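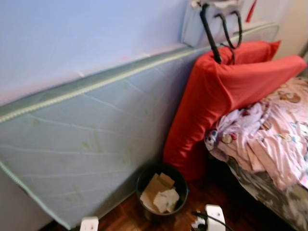 A mattress leaning against the wall, with a bag hung over its top edge.

Nidlow Moving and Storage: Frequently Asked Questions
Last updated 12/02/2024

We wrote these answers after getting the same calls for several years. If your question is missing, the office line is open during business hours, and after hours you'll get the machine, which is very patient.

How far ahead should I book?
Two weeks is comfortable. In August, when every lease in town seems to end on the same morning, make it six. We do take last-minute jobs if a crew is free, but please don't plan your life around our cancellations.

What does it cost?
Local moves are billed by the hour, with a two-hour minimum. The clock starts when the crew reaches your door and stops when the last item is down where you want it. Changing your mind about where you want it is allowed. It's also billed by the hour.

Do you charge extra for stairs?
The first flight is free. After that there's a fee per flight, listed on your quote. Please count the half flight in the entryway. The crew certainly will.

Can you move my mattress?
Yes, and we'd like it stripped first. Sheets, topper, heating pad, the remote you lost in the spring. Foam and spring mattresses both travel on their side, strapped to the truck wall. If yours will be in storage for more than a month, ask for it to be laid flat, as foam left on its edge can sag and stay that way. Mattress bags are $11 each and we require one for anything going into a unit.

Can I store a mattress leaning against a wall at home for a while?
For a few days, sure. Leave a little space behind it for air if the wall is an outside one, and don't use it as a shelf.

Do I have to empty my dressers?
Clothes can stay in the drawers if the dresser is solid and there are no more than a few stairs. Books, dishes and dumbbells come out. We can tell.

What won't you move?
Propane, gasoline, paint, bleach, fireworks, ammunition, houseplants on long trips, and anything alive. That last one covers sourdough starter, after an incident in the Pavliuk Street garage we have agreed not to discuss.

How do you keep things from sliding around in the truck?
Straps, blankets and packing tightly. Every tall piece gets two straps, one high and one low. If you're renting a truck and doing it yourself, buy more straps than you think you need, keep them flat against the furniture with no twists, and stop to check them after the first few miles. Bungee cords are for picnic baskets.
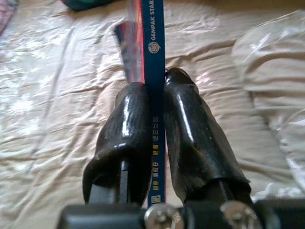
Cister wrote in to say that the two-strap rule saved a wardrobe but that we should have mentioned padding the corners, as the lower strap left a dent in the pine. Fair enough. Pad your corners. A folded towel or a piece of cardboard under the strap does the job on soft wood.

What sizes are the storage units?
We have 172 units at the Promura Road building, from closet size up to one that will swallow a three-bedroom house. The middle size suits most one-bedroom apartments. Everyone believes they own less than they do, so when in doubt, go up one.

Is the building heated?
The inside units are kept between cool and mild all year. The drive-up units along the back are whatever the weather is. Put your guitar in the first kind and your patio chairs in the second.

When can I get into my unit?
Any day from 6 a.m. to 10 p.m. with your gate code. You don't need to call first. Please don't share the code with your whole softball team.

What if something gets broken?
Basic coverage is included and pays by weight, so a cast-iron stove is well protected and a laptop is worth about as much as a sandwich. Full-value coverage costs more and is listed on the second page of your quote. For single items worth over $1,000, tell us before moving day and we'll write them down separately. Claims need to reach us within 13 days, with photos if you have them.

Can I help the crew?
You can. Carrying lamps and small boxes to the door speeds things up. Taking the other end of the couch does not, and our insurance gets nervous.

Should I tip?
Never required, always noticed. Cold water on a hot day is noticed too.

What if it rains?
We move in rain and light snow. We put down floor runners and wrap whatever can't get wet. In ice, the crew lead decides, and we'll rebook you at no charge.

How do I cancel?
Call or email at least two days ahead and your deposit comes back in full. With less notice, we keep half.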